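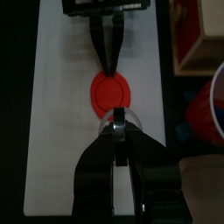 3.2 Table items and placement

Cups and coasters were chosen because they are found in most homes and are often moved together. In the Lomlow survey of small household goods, respondents named the cup as the item they moved most often in a day. We wanted to know how people arrange a cup on its coaster when other things already take up part of the table.

The items were kept on a pale tabletop between sessions. Each layout had a coaster, at least one cup, and several larger pieces placed toward the sides. Layouts were drawn from a set of 47, prepared in June and checked against the Arellano placement guide. A cup was scored as centered when the coaster showed on every side of it. If the base of the cup went past the edge of the coaster at any point, the placement was scored as offset.

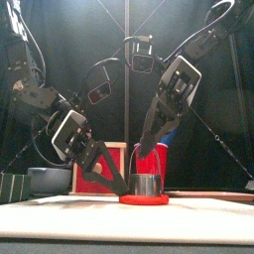
Figure 2. Metal cup on a round red coaster, with a red plastic cup behind it. A wooden box with a red front panel and a gray bowl are to the left.

In the layout in Figure 2, the coaster is slightly wider than the cup, so a small shift is enough to change the score. Cups standing one behind the other were treated as a separate group, as the rear cup limits the space for a handle. Bowls and boxes were recorded by side only. Their distance from the coaster was not used in the scoring.

Two raters scored each layout on the Kosis form. Where they disagreed, the layout was scored again after 5 days, and the second score was kept.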